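Der runde Tisch im Schlafzimmer und was alles auf ihm landet

Bei mir steht der kleine Tisch seit April neben dem Bett, und seitdem ist er die Sammelstelle für Becher, Dosen und alles, was ich abends nicht mehr wegräume. 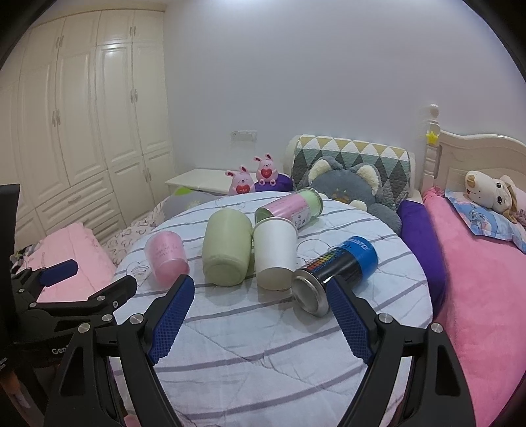

Fidelina Mosquera schrieb mir dazu, sie habe das Sammeln auf dem Nachttisch erst in den Griff bekommen, als sie sich eine feste Uhrzeit gesetzt habe: jeden Abend um acht wandere alles Geschirr in die Küche, egal ob noch ein Schluck drin sei oder nicht. Und eine gesteppte Decke als Tischdecke würde sie immer wieder nehmen, die rutsche nicht so wie Wachstuch.

Mit der Uhrzeit bin ich gescheitert (um acht sitze ich meistens noch beim Essen), aber bei der Steppdecke bin ich ganz bei ihr! Ich habe vorher mit einer glatten Leinendecke gelebt und bei jedem Vorbeigehen daran gezupft. Gesteppter Stoff liegt schwer auf, dämpft das Klappern und verzeiht auch mal einen Tropfen Tee. Ein paar Falten hat er immer, die streiche ich mit der flachen Hand von der Mitte nach außen, gebügelt wird bei mir nichts, was wattiert ist.

Zum Waschen: 30 Grad, wenig Waschmittel, kein Weichspüler. Vorher aufs Etikett schauen, manche Füllungen wollen es noch kühler. Geschleudert wird bei mir nur sanft, sonst klumpt die Watte, und zum Trocknen lege ich die Decke über zwei Leinen, damit sie in der Mitte nicht durchhängt. Teeflecken tupfe ich gleich mit kaltem Wasser und einem Spritzer Spülmittel ab, 20 Minuten liegen lassen, dann ab in die Maschine.

Jetzt zu den Bechern. Pappbecher sind bei mir Einwegsache und kommen am selben Abend weg, denn ein weicher Boden und Stoff darunter vertragen sich nicht. Kunststoffbecher, die milchig geworden sind, stelle ich in warmes Wasser mit einem guten Schuss Essig und wische sie nach einer Stunde mit einem weichen Tuch aus. Bitte keinen Scheuerschwamm, der macht feine Kratzer, und darin setzt sich beim nächsten Mal der Kaffee erst recht fest. Aufdrucke und Schriftzüge halten bei mir am längsten, wenn ich von Hand spüle.

Dosen mit Metallrand mögen keine Nässe. Ich wische sie nur feucht ab und trockne den Rand sofort nach, sonst gibt es irgendwann Rostringe auf dem Stoff, und die gehen fast nicht mehr raus. Wer schon einen hat: Zitronensaft drauf, etwas Salz, in die Sonne legen, gut ausspülen. Bei bunten Mustern vorher an einer Ecke testen!

Sprühdosen gehören weder auf die Fensterbank noch neben die Heizung, die Dinger stehen unter Druck. Meine wohnen in einem Korb im Flurschrank, aufrecht und mit Kappe. Auf dem Tisch dürfen sie höchstens so lange bleiben, wie ich sie benutze (na ja, meistens).

Und weil ich immer gefragt werde, wie ich das Ganze abräume: mit einem Tablett. Alles drauf, einmal in die Küche, einmal ins Bad, 2 Wege. Danach nehme ich die Decke an den Rändern zusammen, schüttle sie am offenen Fenster aus und lege sie andersherum wieder auf, dann bleicht sie auf der Fensterseite nicht so aus. Montags kommt sie in die Wäsche.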